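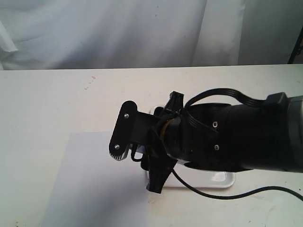

Black arm over a white table, with a white curtain behind.

Poruvlow classroom response system: review

I teach two sections of introductory biology, 217 students in all, and I have used Poruvlow for in-class questions since January. Before that the department had a license for Olerent, so most of my comparisons are with that.

Poruvlow runs in a browser. Students type a six-character room code and answer on a phone or laptop. There is nothing to install. Setting up the first class took me most of an afternoon, mainly because the roster import rejects any file with a middle-name column. Once I deleted the column it went through.

Writing questions is quick. You get multiple choice, short text, numeric entry and click-on-a-diagram. The last one is the reason I switched. I put up a cell membrane and ask where a given ion will cross, and the results come back as a heat map. Olerent had something similar but it lagged badly in a full lecture hall. With Poruvlow the answers show up within a couple of seconds.

Peer discussion mode is fine. It runs the same question before and after students talk, then shows both charts side by side. You can't change the timer while a question is open, and I have wanted to more than once.

Grading is the weak part. Participation points export as a spreadsheet, but anyone who answers from two devices gets two rows. I had 1312 responses in one unit and had to merge the duplicates by hand. Support answered my email in two days and said a fix is planned.

The price is $159 per instructor per year, with no charge to students. The Kun add-on for homework costs extra and I haven't tried it.

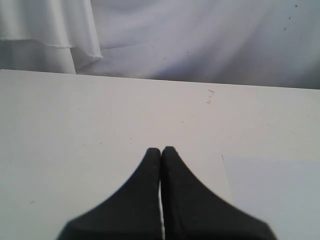
Can students answer if they lose the wireless connection during class?
Their answer is saved on the device and sent when the connection returns, as long as the question is still open. After it closes, the instructor has to add the point manually.

I'll keep using it through the end of the term. For a seminar of fifteen, a show of hands would do.

Four out of five.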